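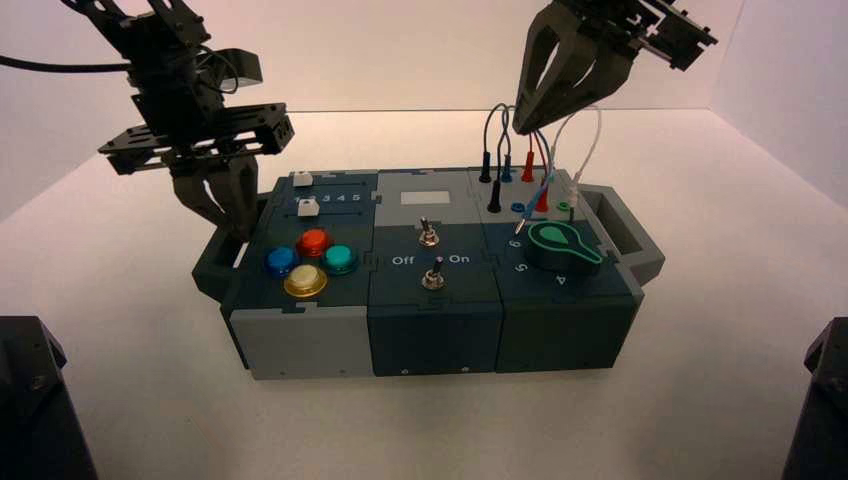
**Week 4 handout: comparing grippers without lying to yourself**

Bring this to the lab. Reading it on your phone in the corridor at one minute to nine is a tradition I'd like to see die out.

Last week we did arms and cameras, and most of you came away believing that the gripper is the bit on the end. It's also where most of your marks will go missing. Today each group runs the same board with two sets of fingers and writes up the difference.

## The two sets

- **Skummont**: the stiffer of the pair. Closes where you tell it to close, whether or not that was wise.
- **Dumitrescu**: the compliant ones. Forgiving on round things, vague on thin things. Last year's cohort adored them until they met the probe.

Both sets go on both arms. If you change fingers on one side only, you have compared left with right, and we already know about left and right.

## What the board asks for

The task board is kinder than it looks in some places and much nastier in others.

**Buttons.** A push needs a fingertip and a sensible approach height. Close the gripper first. Every year somebody presses with it open and straddles the button beautifully.

**Slider.** The knobs are small and the track is straight. Your arm's idea of straight may differ. Record the position you asked for and the position you got, in separate columns.

**Toggles.** You can flick one with a single finger or pinch the lever. Pick one and stay with it for the whole run. The Off and On labels are there for your benefit; the controller can't read them and has no opinion.

**Rotary knob.** Grip, turn, release, regrip. Wrist travel runs out sooner than you'd think, so plan the regrip before you start.

**Plugs and probe.** Leave these till last. Leads move when you touch them, and also when you touch something else.

## Procedure

1. Home both arms. Check the colour balance on the head camera and then leave it alone.
2. Run 15 trials per task with the first set of fingers.
3. Swap, re-zero, and run the same trials in the same order.
4. Cap each trial at 60 seconds. A plug that goes in after that is a nice moment but a failed trial.
5. Log failures by type: missed, slipped, collided, or timed out. "Weird" isn't a type.

Grip force starts at 55 per cent of the controller's range for both sets. You may argue for a different value in your write-up. You may not discover one halfway through and keep quiet about it.

## Approach height

Hover before you descend. A decent hover pose leaves the fingers clear of the wiring and gives the camera a look at the target before the gripper blocks the view. With two arms over one board, park the idle one well off to its own side, or you'll be filling in the other form.
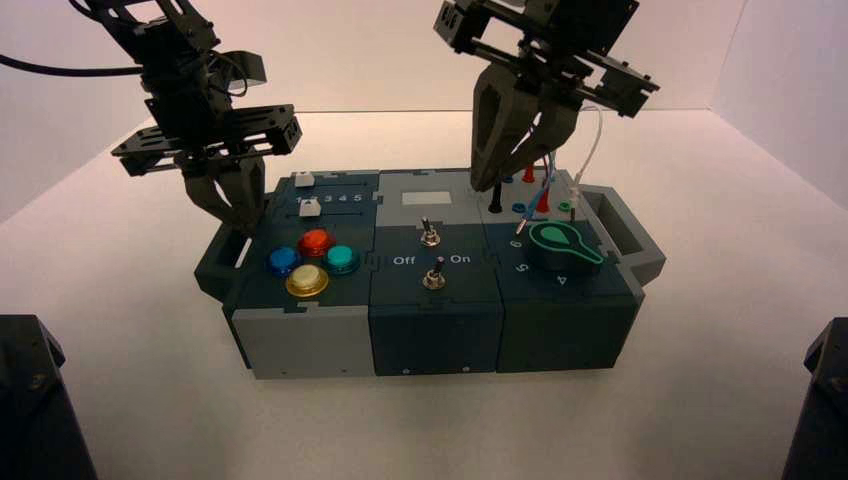 Radka Delić wrote in the margin of the draft that the hover height should be fixed for everybody, as otherwise the groups are comparing their own nerve as much as the fingers. She'd also like failed grasps scored separately from failed releases, "because a gripper that won't let go of a lead is a different animal from one that never had it."

Fair on both counts. Use the height in the Lilladton config file, and add a release column to the log sheet.

## Write-up

Two pages, metric units, one table. State which fingers you'd fit for each task and what evidence you have. A mixed recommendation is fine. "More testing is required" is fine once, provided you say which test.

Ursina Sutter has the spare finger screws. Sign for them. The Sarndale controller manual is on the shelf by the door; the chapter on force limits is short and the one on warranty is not.

Due Sunday, midnight. Log sheets go in with the report, unlaundered.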